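How a Robot Gripper Gets Its Zero

Dotby is a robot arm with a two-fingered gripper. Before it can pick up a block, its computer has to know where the fingers are. Setting this up is called calibration.

The gripper is opened and closed by a small motor. A sensor on the motor splits each full turn into 2000 tiny steps. The computer counts the steps to work out how far apart the fingers are.

First, the fingers close slowly until the tips touch. The computer calls this point zero. Next, the fingers open until the counter reads 909. That is the widest they may go – any farther and the linkage would rub.

The same setup can be tried in a computer model, with green fingers and numbered wooden cubes. Open fingers need a gap wider than the cube. 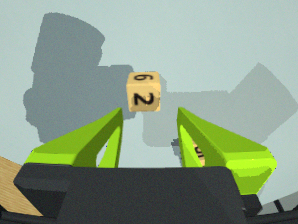 Qistina Halim asks whether zero can move. It can. Screws loosen a little and fingertips wear down, so the tips may meet at step 10 when they should meet at step 0. A small error like this can make the gripper squeeze too hard or too softly.

To repair it, switch off the power and tighten the finger screws. Wipe dust from the tips. Then switch the power on, close the fingers and set zero again. An adult should do this part – the fingers can pinch.

Dotby's zero is checked every 41 hours of running time. The new reading goes in the logbook next to the old one.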